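Search this site
Enter keyword Go

Fold it and forget it

Florian Trummer used to iron everything. Then he moved from Edet to a flat in Skostdale with one shallow drawer, and folding took over. T-shirts go first: sleeves in, sides in, then up from the hem until the shirt is a rectangle.

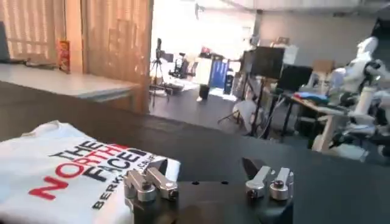
A printed T-shirt, folded with the logo showing.

He leaves the print on top so he can find the one he wants. Edges that come out a bit rumpled don't bother him.

Thin, soft things are harder. They slide about and won't hold a crease.

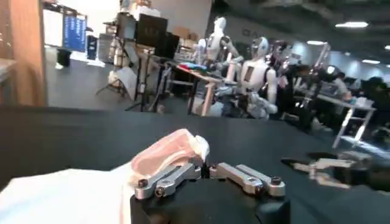
Trummer rolls those and stands them at the back of the drawer. Towels live in the hall.

Comments (4)

Rolling ruins collars.

My drawer is worse than his.

What about fitted sheets?

Tried it, went back to hangers.

Contact: Zorbridge, 233 Skullorgate | © 2018 | Back to top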